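Das Bett ist auch nur ein Tisch, auf dem man schlafen könnte

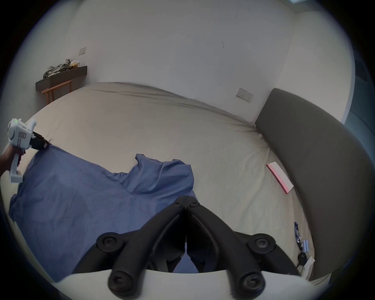 Blaues Knitterstück auf beigem Spannbettlaken: Die Wäsche hat das Schlafzimmer erreicht.

Das Bett gilt gemeinhin als Möbel zum Liegen. In einer Befragung des Bettenhauses Genedetti unter 992 Kundinnen und Kunden hat sich im April herausgestellt, dass es in erster Linie zum Ablegen dient. Mehr als die Hälfte faltet dort die Wäsche oder hat es zumindest vor. Der Esstisch kommt abgeschlagen auf Platz zwei, das Bügelbrett erreichte 111 Nennungen und dürfte damit unter seinen Möglichkeiten geblieben sein.

Die Gründe sind handfest. Ein großes Bett bietet Platz, steht dort, wo auch der Schrank steht, und ist weich genug, dass man sich zwischen zwei Hemden kurz hinsetzen kann. Wer sich kurz hinsetzt, so ein weiteres Ergebnis, faltet an diesem Tag selten zu Ende.

Die Textilreinigung Bistari rät deshalb zu kleinen Portionen: fünf Teile aufs Bett, fünf Teile in den Schrank, dann die nächsten. Hemden kommen zuerst an die Reihe, solange man noch guten Willens ist. Man legt sie mit der Knopfleiste nach unten aus, zieht Kragen und Schultern glatt und streicht die Falten von der Mitte nach außen. Ärmel, die über die Bettkante hängen, holt man vorher zurück. Socken dürfen warten, sie sind es gewohnt.

Gegen das Bett als Arbeitsfläche spricht vor allem die Höhe. Beim Boxspringmodell geht es noch, beim niedrigen Futon meldet sich nach dem dritten Handtuch der Rücken. Genedetti verkauft passend dazu unter dem Namen Dullier ein Faltbrett, das man auf die Matratze legt und das nach Gebrauch selbst irgendwo verstaut werden will. Unter dem Bett, schlägt der Prospekt vor.

Ungeklärt ließ die Befragung, wohin die Stapel abends wandern. Am häufigsten genannt wurde der Stuhl.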